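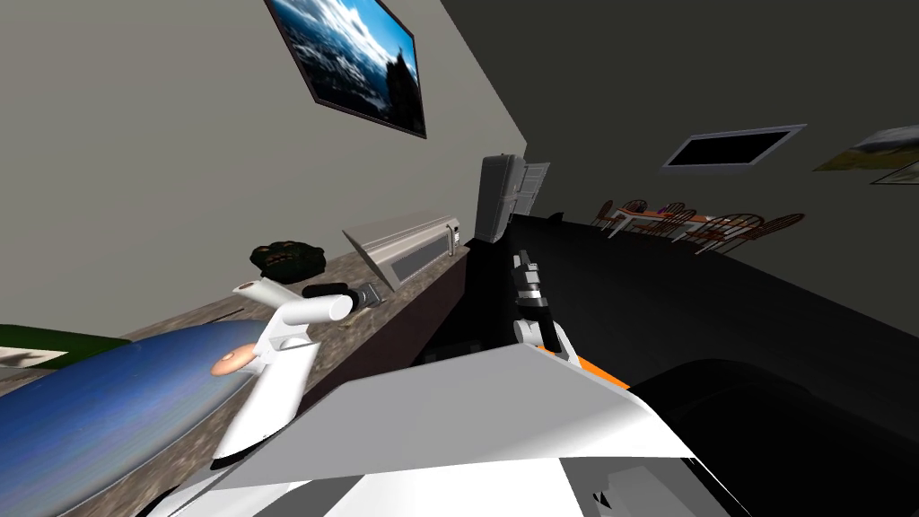

Chapter 2
Who Checks the Books?

When I started out as a trainee bookkeeper, I thought an audit was a kind of punishment. Somebody had done something wrong, and now serious people were coming with folders. My first boss, Ruxandra Mocanu, let me believe this for a whole month (she found it funny, I think) before she sat me down and explained that the auditors came every July, that they'd be there whether the books were good or bad, and that my job was to find them a desk with a working outlet.

So let's start there. An audit is a check, done by someone outside the business, on whether the financial statements give a fair picture. The owners of a company usually can't go through the records themselves, and neither can the bank that lends it money. They want a second pair of eyes, and those eyes need to belong to a person who gains nothing if the numbers look pretty.

That last bit is called independence, and we'll spend a lot of this chapter on it. Take Storkstead, a small furniture maker you'll be seeing again in Chapters 4 and 7. Its owner, Hernán Cabrera, wants his statements audited before he asks for a loan. His cousin Ulises Pacheco is a fully qualified auditor and would do it for a nice price. Can he? I'd like you to write down your answer now, in pencil, and look at it again when we get to Section 2.3. Most of my students change at least part of it!

The other big idea is materiality, which sounds much fancier than it is. Suppose Storkstead's stock records are off by $400. Does that matter? For a business with $1000 in the bank it surely does. For one the size of Darnach, our big made-up-of-many-parts shipping group, you could lose that amount between two couch cushions and no lender would think any differently of the company. Auditors set a level, early on, above which a mistake could change somebody's decision, and they plan their work around it. Picking that level takes judgment - and judgment is the part that Fidelina Rivadeneyra and I argued about most while writing this book. You'll find her side of it in the box at the end of Section 2.4.

One warning before you go on. An audit report doesn't promise that every number is right. It gives what we call reasonable assurance, a high level of comfort but never a guarantee, and plenty of people who read these reports for a living still mix the two up.

You'll need the Storkstead trial balance from Chapter 1 for the first set of exercises, so keep it handy. Section 2.1 begins with the engagement letter.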